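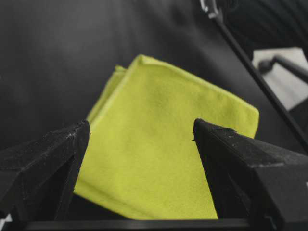
I switched from paper towels to microfiber cloths in April, and by now I have opinions about them. We went through a roll every five days before that, mostly on the kitchen counter and the bathroom mirror.

The ones I use most are the yellow-green kind with small loops all over and a pale stitched edge. I keep 23 cloths in the house, counting the old ones that are only good for the bike. The bright color helps – I can find one at the bottom of the basket without digging.
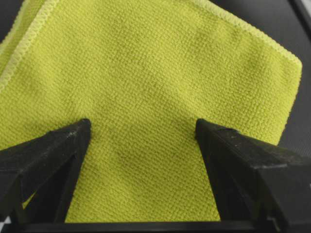 ## Washing

Warm water, a little detergent, no fabric softener. I wash them apart from the bath towels, which shed lint that the loops grab and keep. Jirayu Boonchu, my neighbor in Uvmont, puts his in the dryer on low. I hang mine on the rack and they dry overnight.

Check the hem when they come out. Once the overlock stitching starts to pull, the corner curls and the cloth won't fold square anymore.
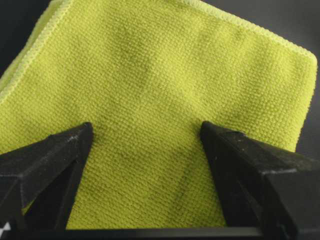
I smooth each one out with the side of my hand before folding, starting at a corner. If it's still bunched up in the middle, the fold comes out thick on one side and the stack leans.

## Folding

I fold in half, then in half again, and stop there. My sister-in-law Buppha Duangkaew folds hers in thirds, and hers do fit better in a narrow drawer. I tried it for three weeks and went back.

A folded cloth also gives you several clean faces to work with. Wipe with one, turn it over, then open it up and refold to get a fresh side.
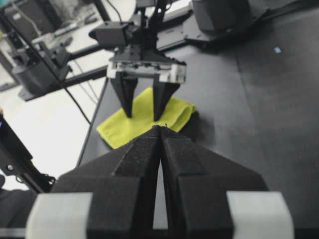 The edges don't have to line up perfectly. Mine get stacked next to the sink with the fold facing out, so I can pull one without taking the next one with it. Greasy ones go in a separate pail under the sink until wash day. I still buy paper towels for bacon.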